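March, evening

I came home late because the tram stopped before the bridge and we all had to walk. I did not mind it so much. The air was mild and it smelled of earth, and I had only a small bag with me.

I want to write down what I decided about the garden plot, so that I cannot change my mind again next week. I will sow 3 beds this year and leave the rest in grass. Last year I was too ambitious and the beans grew into the currants, and in August I was ashamed when the neighbors walked past.

From Timmermans I ordered the onion sets, 200 pieces, and one bag of the early potatoes. The Wustis catalog has a nicer picture of the same potato, but they ask 18 for the delivery and I find this too much for something that is mostly water. The leeks I will grow from my own seed. I tested it on a wet paper on the kitchen shelf and most of them have opened.
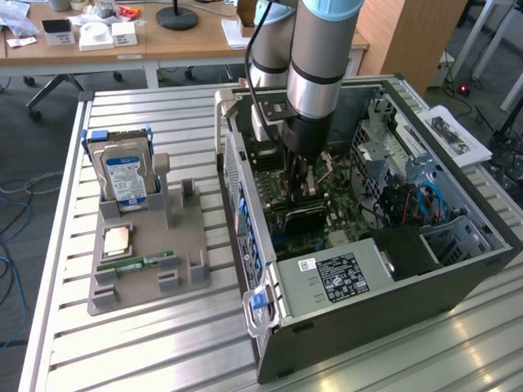
The shed is still a worry. The roof leaks above the place where I keep the fleece, and a mouse has made her nest in it. I took out the fleece, shook it and hung it over the fence. Then I felt sorry for the mouse for the whole afternoon.

At work it was quiet. I ate my bread outside on the steps, the first time since October, and read the letter from the garden association one more time. The water will be turned on after the frost, they write, and the rent goes to 400. I had expected worse.

Tomorrow I must buy string, and ask in the shop in Bimness if they sell the short bamboo. My hands are dry and there is still soil under the nails. I will go to bed early.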